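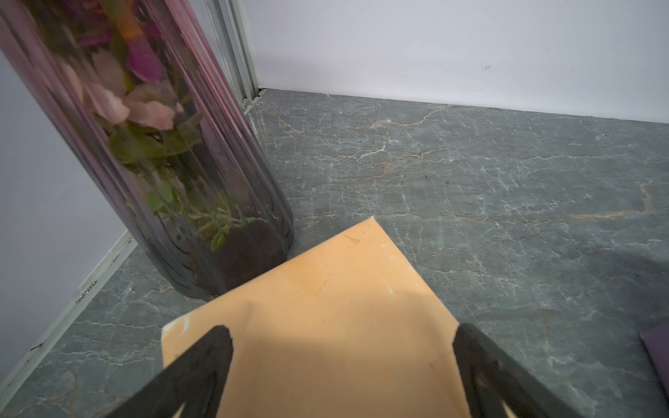
Home | Guides | Giving | Records | Contact

Preparing a Grant Request to a Family Foundation

This guide applies to organizations seeking support from a private foundation established by a single donor or family. The steps below follow the procedure used by the Clindodero Fund, and most foundations of similar size ask for much the same material.

1. Confirm eligibility. Read the foundation's most recent annual filing and note the size and purpose of past awards. A request far above the usual range is seldom considered.

2. Send a letter of inquiry. The letter should not exceed 2 pages. State the amount requested, the population served, and the period of the grant. Do not attach a full budget at this stage.

3. Disclose any connection to the donor. Board members who hold shares in the donor's company — in the Fund's case, Zuvton — must be named in the letter.

4. Submit the full proposal. Applicants who are invited to proceed have 20 business days to respond. Quote the reference number on every page, in the form "Inquiry 677."

5. Report on the award. A written account of spending is due each April. Unspent money may be carried forward only with written consent.

Questions on steps 1 through 4 should be directed to Nest James, Office of Grants. Reporting forms are available on request from the same office.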